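Jutness Bin Transfer - teleoperated demonstrations, data card
Revision 7 June 2025

Summary
Demonstrations of moving small electrical parts between two open blue bins. An operator drives the arms by remote control, and joint states, gripper commands and camera streams are logged together. The set holds 256 episodes. Each episode is one directory.

Views
Wrist, fixed and head cameras are stored as separate streams. The wrist stream has the narrowest coverage - expect the fingers at the lower edge and the bins at one side. 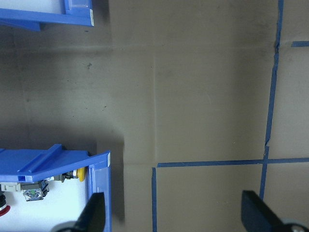

Wrist view. Push button and other panel parts in the lower bin, blue tape on the work surface.

Streams share one clock. Frames are not resampled at export, so a loader should match on timestamp and not on frame index. The Medve reader does this by default; set tolerance to 40 ms or less.

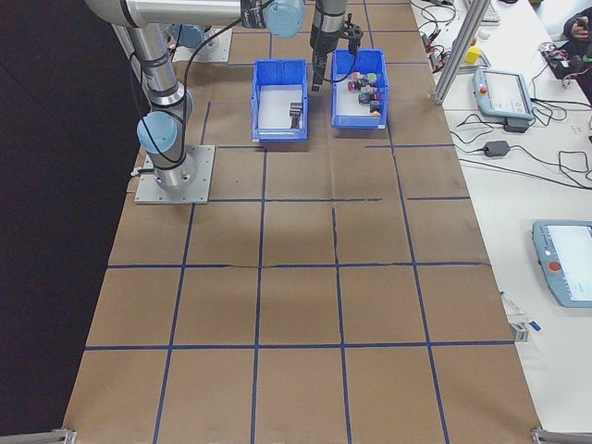
Bin positions are not fixed across episodes. The tape grid is a visual reference for placing the bins and has not been surveyed. Do not derive metric coordinates from it. Extrinsics are in calib/, one file per camera, last updated in January.

Object classes
button_switch: push buttons and switch modules, mixed cap colors
capacitor: cylindrical electrolytic
block: small colored blocks

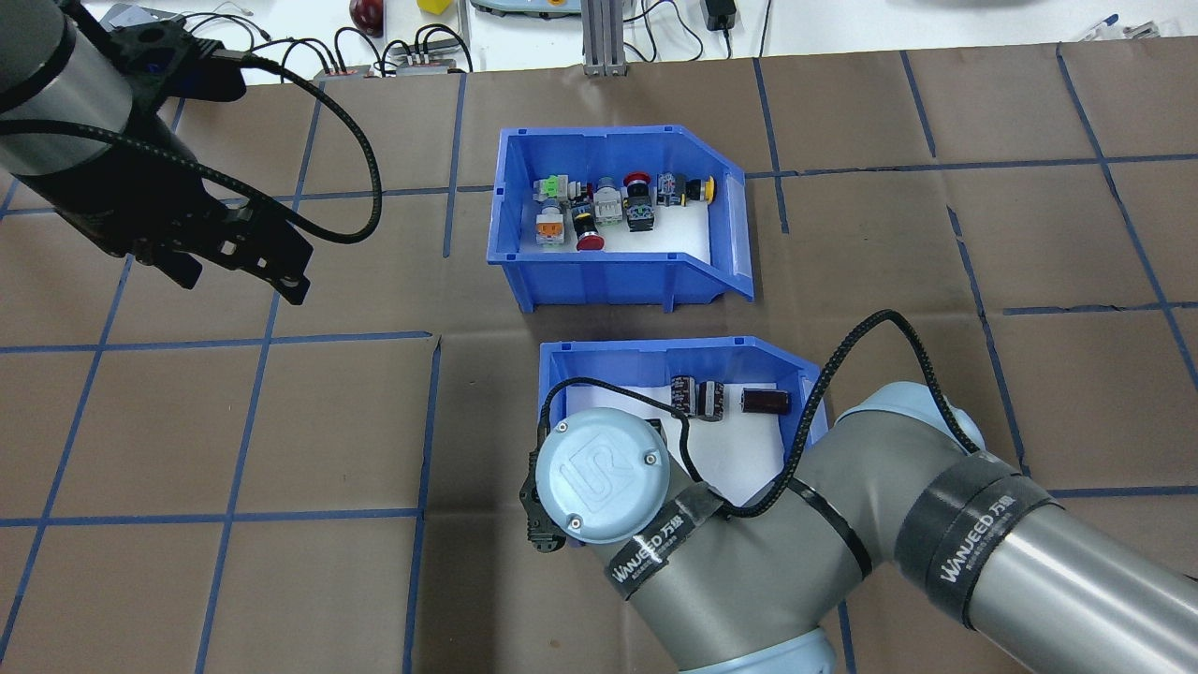 Head view. Buttons and switches in the upper bin, three capacitors in the lower.

Class labels apply to the bin, not to single parts. Parts that overlap are not segmented. The task string in meta.json names the source bin and the target bin as "upper" or "lower" in the head view, so the same string can mean a different arm motion after the bins are moved.
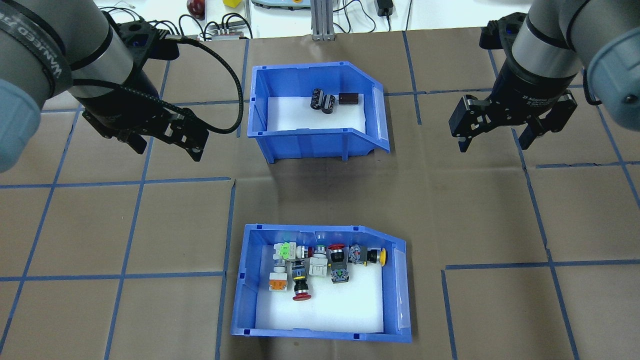
Temum Data Notes, no. 2, p. 40

Arms and grippers
Gripper models differ between left and right. Opening is stored as a fraction of full stroke, 0 closed and 1 open, per side. Do not pool the two channels without rescaling - the strokes are not equal.

Known issues
Cables cross the head view in some episodes and hide part of a bin.
Items on the white table behind the work surface were not controlled.
Failed grasps are kept and flagged retry=1.

License and contact
Research use only. Report errors through the Drarnlow tracker under "bin-transfer".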